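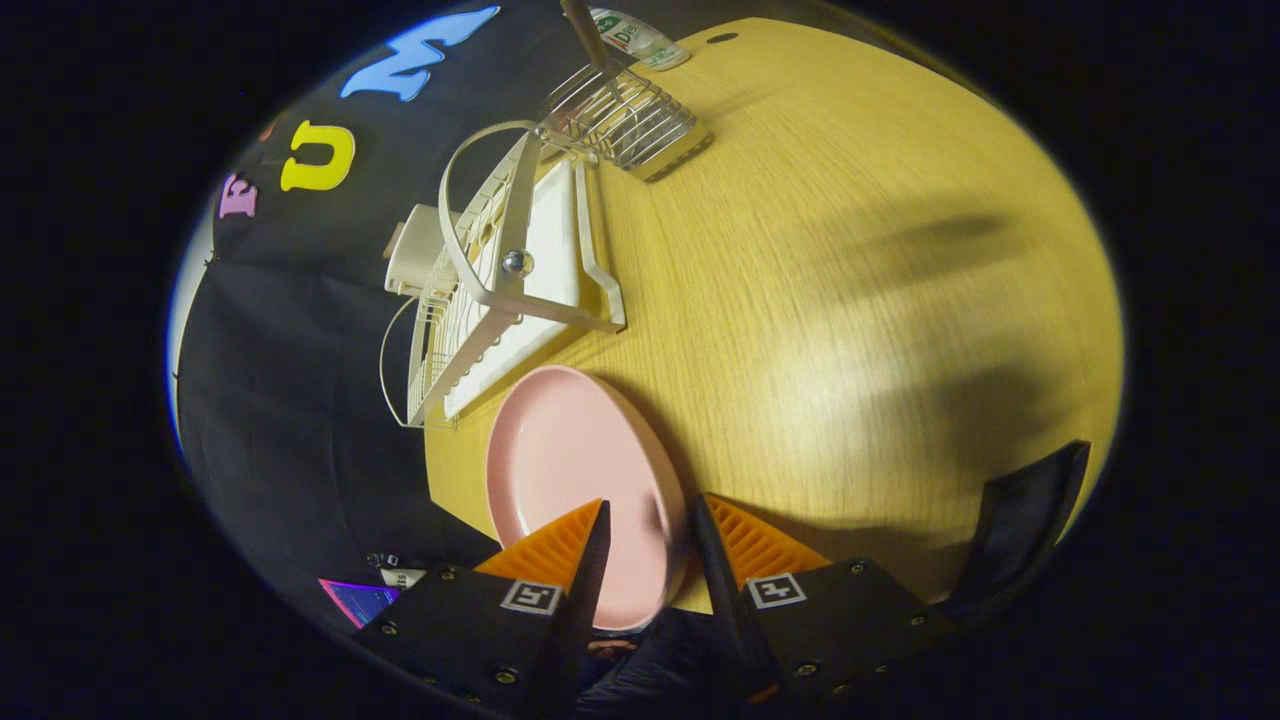 Pink plate on edge, white rack and drip tray behind it, wire caddy at the back.

1st August

Dish rack day at last! I've been looking forward to this one since the Delov box turned up, and I had the oak table to myself all morning. Everything below is for the Drullent bench notes, so Konrad, please scribble on it wherever you disagree.

First job was getting the drip tray to sit where water would run the right way. Square to the table looks tidier, but I like it on the diagonal – you can reach the slats from the near side without dragging a sleeve over the handle. That handle is a lovely shape, by the way. It's tall though, and anything wider than a dinner plate has to come in from the front.

Plates next. The round pink one is my favorite of the whole set (item 183 on the list) because the rim is shallow and it shows up so well against all that white. It goes into the slats best if it's nearly upright before it gets there. Lean it even a little and the bottom edge catches on the slat in front, then you're wiggling. I did 12 goes with it and only had to wiggle on 2, both times when I was talking.

The metal caddy is still at the far end by the table edge with the long wooden handle sticking up out of it. I want to try it closer to the rack, on the right, but then the long things may knock the plates. Konrad Borkowska thinks it should hang off the rack itself. Maybe! Needs measuring.

Light: big shadow across the table toward the right. Fine for plates, annoying when reading the ruler.

Still to do:
bowls, small then large
cups upside down, see how much they drip onto the tray rim
ask Pietrzak if the slats come in a wider spacing
stand the bottle up, it's on its side again

If the wider slats exist I'd happily redo the whole lot before November.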